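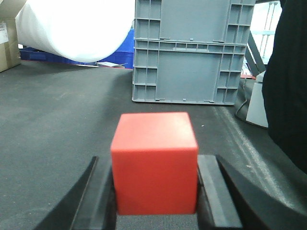 Figure 1. A red cube held between the two fingers of the gripper.

4.2 What people did with the landing page

I'll admit I went into this part of the study expecting the split landing page to win easily. Elaheh Vahidi and I had rebuilt the Clevisura site so that first-time visitors picked a route straight away, either "hire a boat" or "share a boat", and we were rather pleased with it. We asked 40 people to find the price of a weekend out of Hurkport, half on the old page and half on ours.

Of the 20 on the new page, 19 got there in the end, but they took their time over the first click. Several told us they didn't know yet whether they wanted to hire or share (that was the very thing they'd come to find out!) and so the choice felt like a test. One chap opened both routes in separate tabs and flicked between them for nearly 4 minutes.

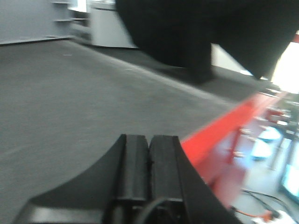
The old page was ugly and everyone said so, but its prices sat in one long table and people just scrolled. Marianna Kurek, who ran the sessions with me, had warned us about this back in April, and her notes from the earlier Elleck pilot say much the same thing. I should have read them more carefully.

We then tried a third version with a small price table above the two buttons. We only had three people left to try it on, so please don't lean on this too hard, but all of them scrolled to the table first and picked a button afterwards. The animated intro, which had cost us most of the budget, was skipped by every one of them.

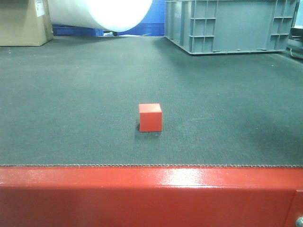
4.3 Changes to the menu labels

"Fleet" was the word that caused the most bother. Zawadzka's team wanted to keep it, so we left it in the footer and put "Our boats" in the main menu.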